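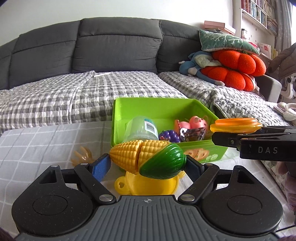
Unit 4: Play and early number
Handout 2 of 6

Read this before the seminar. Bring your notes from the placement visit with you.

Sorting comes before counting

Most children start putting things into groups well before they can count them. A two-year-old may place all the spoons on one side of the mat and leave everything else. The group may last only a minute, and the rule may change halfway through. Write down what the child did, in order, and leave the explaining until later.

Pretend food is common in this kind of play. It can be grouped by colour, by size, by meal, or by who is going to "eat" it. Toys that come apart into halves add another idea: two pieces make one whole. Children often meet this in play years before they see a fraction on paper.

Terms you need

Matching — finding two things that are the same in some way.
Sorting — making groups by a rule, spoken or not.
One-to-one — giving one item to each person or place, such as a cup for every plate.
Part and whole — knowing that pieces belong to a single thing.

Case notes: Kernby nursery

The Kernby notes were made in 2018 and are in the course folder. Read pages 3 to 7. The child in the second set lays the table for four dolls, runs out of plates, and takes a lid to use as the last one. Decide which of the terms above apply. There may be more than one.

Adult talk

Keep questions few. "Tell me about these" usually gets a longer answer than "How many?" Wait for the reply — longer than feels natural.

Written task

Observe one child for ten minutes and write it up, 551 words at most. Leave out the child's name. Hand in by noon on the last teaching day in March.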